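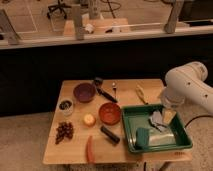
3.2 Table contents

Figure 4. Bowls, utensils and a green tray on the small wooden table.

Household items and play food share the surface. The tray takes cleaning supplies such as sponges - bowls stay on the open wood.

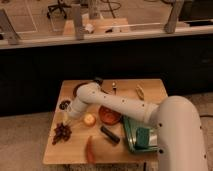
Damholm, September

Sorting began with the food. Grapes were to go in the red-orange bowl, and the round yellowish fruit had no assigned place.

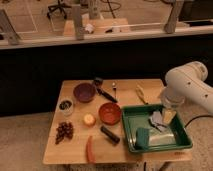
Each layout was kept for 10 minutes before it was changed. Guangming Tian noted the layouts by hand, 146 in all.
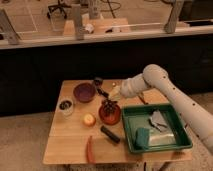
Layouts with an item over the table edge were kept in the count and marked separately.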